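Biltix 65 emergency radio review: a year of storms, blackouts and one very long weekend in Lyons

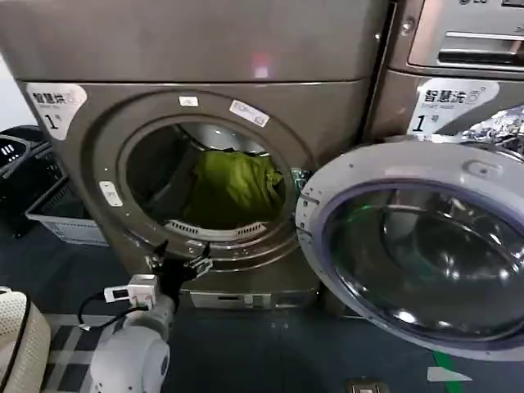

Is a wind-up emergency radio worth having when you've already got a phone?

I'd say so, and I was a doubter. When the power goes out for more than a day the phone towers near us start dropping off as their backup batteries run down, and then your phone is a torch with a nice camera. The local radio station kept going through all of it. If you live somewhere that only ever loses power for an hour, save your money and buy a decent torch.

Right, on with the review. I bought the Biltix last September, straight after our council put out its new household emergency checklist (the one that came with the fridge magnet). A battery radio was near the top and I realised the only radio I owned was in the car. I paid full price for mine, and I've got no deal going with Biltix or anyone else.

What you get in the box is the radio, a short charging cable, a wrist strap that I took off straight away and a fold-out instruction sheet in tiny print. It does AM and FM, it has a crank on the side, a little solar panel on top, a torch at one end and a USB socket for giving your phone a bit of a boost. It weighs 390 grams on my kitchen scales, strap removed. That's light enough to chuck in a backpack, though it's chunkier than I expected and won't go in a coat pocket.

Sound first, because that's what you'll be living with. It's loud! Much louder than you'd think for the size, and voices are very clear. Music sounds like it's coming out of a biscuit tin but I don't care, I bought it for flood warnings. AM reception is great at our place, even down the back of the house where the car radio app on my phone used to give up. FM is fussier and you do need the aerial all the way out. The aerial feels like the weak point to me. Mine already has a slight lean after I sat a book on it.

The crank is where I had my first grumble. The sheet says a minute of winding gives you a good stretch of listening, and on low volume I'd go along with that. On high volume I was winding again before the news had finished. It's noisy too, a sort of coffee grinder racket, so you can't wind and listen at the same time unless you already know what they're going to say. The kids loved it for the first evening and then mysteriously had sore arms.

Solar is a top-up and that's all. I left it on the windowsill for a full bright day with the battery flat and got enough for the evening bulletin, plus a few minutes of torch. Fine by me. Charge it off the wall every couple of months and treat the sun as a bonus.

Our proper test was the long weekend we spent at my sister's place in Lyons, when the big storm came through and took the lines down on the Friday night. We had no power until Monday lunchtime. The radio ran from a full charge for all of Saturday on and off, and on Sunday we took turns on the crank. That's how we heard that the road to Bilevmont was closed and that the community hall was open for hot food and showers. My phone had one bar, then none. I don't want to oversell a plastic radio, but I was very glad it was in the bag.

Phone charging, since everyone asks: technically it works. The battery inside is 3,000 mAh, so from full you'll get part of a charge into a modern phone and then you've got no radio. Doing it by crank is hopeless. I wound until I was pink in the face and gained two per cent. Get a separate power bank and keep the radio for being a radio.

I borrowed a Brenar from a neighbour to compare, as it's the other one our hardware shop sells. The Brenar has a nicer crank (quieter, with a longer handle) and takes ordinary AA batteries as a backup, which I do wish mine did. Its dial is awful, though. You breathe on it and you've lost the station. The Biltix has proper preset buttons, and when you're half asleep at three in the morning wanting the warnings, presets win.

A few small gripes. The torch switch is right beside the volume and I've blinded myself more than once. The rubber cover on the charging socket doesn't sit flat any more. The carry loop is too small for a grown-up hand. And the low battery light is the same red as the power light, so good luck telling those apart in the dark.

One tip if you do buy it: write your local station's frequency on a bit of masking tape and stick it on the back. I also keep the council's after-hours number on there, and the one for the power company. Everybody in the house knows it lives on the hook by the back door with the first aid kit.

Four stars from me. It'd be four and a half with AA batteries and a better aerial.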